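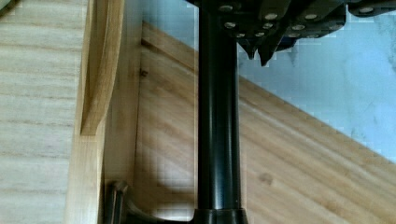 The Printhorpe Roll is a handwritten register of men and women from the parish of Printhorpe who served in the First World War. It lists 266 people. Of these, 33 died in service and 230 are marked as returned. The remaining three have no entry in the last column, and their fate has not been established.

Background

The roll was begun during the war by the parish clerk, who collected names from families, employers and the school. The earliest entries are in order of enlistment. Later ones were added as word came in, so brothers who joined together are sometimes several pages apart. Each line gives a name, home address, unit and rank, with a final column for the outcome.

Most of those listed were farm workers, carters or brickyard hands. Artillery and transport units are well represented, as many of the men were used to working with horses. The roll also names five nurses, all on one page near the end.
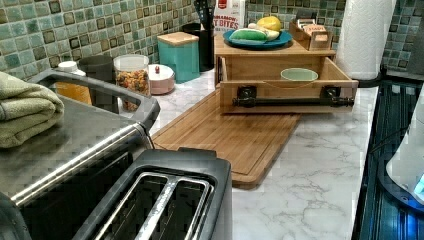
Kitchen counter with a two-slot toaster and a stainless steel countertop oven.

Content and accuracy

The spelling of names is not consistent. The Figueroa family of Mill Lane appears under three different spellings, and two of its sons were for many years counted as four men. Ranks are usually those held when the entry was made, and few were updated after a promotion.

Nine of the 33 dead are missing from the stone memorial at the church gate. Some had moved to the neighboring village of Brollum before the war and are named there. Two others died of illness after the memorial was unveiled – their names were never cut, although space had been left at the foot of the panel.

Later history

The register was kept in the vestry until the church roof was repaired, when it was moved to the reading room at Brollum. Damp had by then damaged the first eight leaves. A typed copy made before the move preserves most of the lost text but leaves out the addresses.

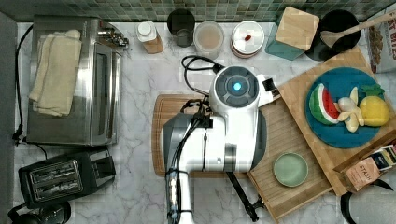
Robot arm over a wooden cutting board, with a slatted bamboo tray to the right.

Inna Koval compared the typed copy with census returns and local burial records and published a corrected list. Kerstin Brekke later added an index of units and a street plan showing where each household had lived. The original is now stored flat in a box and can be seen on request, except in January, when the reading room is closed.

See also

Brollum war memorial
Printhorpe brickyard
Church gate memorial, Printhorpe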